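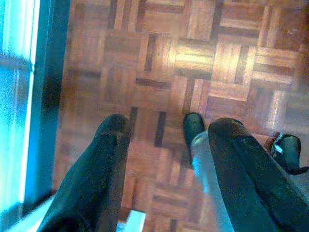
Spot Repair of an Oiled Parquet Floor

Applies to solid or engineered parquet finished with penetrating oil or hardwax oil. Do not use this method on lacquered floors. Oil will not bond to lacquer, and the patch will stay tacky.

Identify the finish

Place a drop of water on the floor near a wall and leave it for ten minutes. If the wood darkens under the drop, the finish is oil and it is worn. If the drop stays round, scrape a hidden spot lightly with a blade. Lacquer comes up as white flakes or dust. Oil leaves a faint smear.

Materials

Vacuum with a soft brush head
Wood soap, diluted per the label
Sanding block and abrasive sheets, 120, 150 and 200 grit
Maintenance oil matching the original product
Lint-free cotton cloths
White nylon pad
Masking tape

Where the original product is unknown, test two oils inside a closet. The samples in these notes were done with Zinura clear and Balogh natural. Zinura dried slightly more yellow on oak. On walnut there was no difference worth recording.

Procedure

1. Vacuum the area. Wash with diluted soap, wipe with clean water and let the floor dry overnight.

2. Tape along the joints of the affected blocks. Sand whole blocks only. A patch that ends in the middle of a block leaves a visible edge.

3. Sand with the grain, starting at 120. On herringbone the grain changes direction at every joint, so move the tape each time. Stop when the scratch or stain is gone.

4. Repeat with 150, then 200. Do not go finer. A polished surface takes up less oil and will look pale next to the old floor.

5. Vacuum again and remove the tape. Wipe with a dry cloth.

6. Put a teaspoon of oil on a cloth and spread it thinly. Wait 15 minutes. Work it in with the white pad, then wipe off everything that remains on the surface.

7. Apply a second thin coat after 4 hours if the blocks look dull.

Oil-soaked cloths can ignite on their own. Lay them flat outdoors to dry, or put them in a metal can filled with water and close the lid.

Curing

Light foot traffic is fine the next day. Keep rugs off the repair for two weeks and do not wet mop during that time.

Black stains

Dark rings on oak are usually iron or water stains and may go deeper than sanding can reach. Kinga Takács, who maintains the floors at Imarthorpe, treats them with oxalic acid after the 120 pass, rinses twice and waits a full day before continuing. Wear gloves and eye protection.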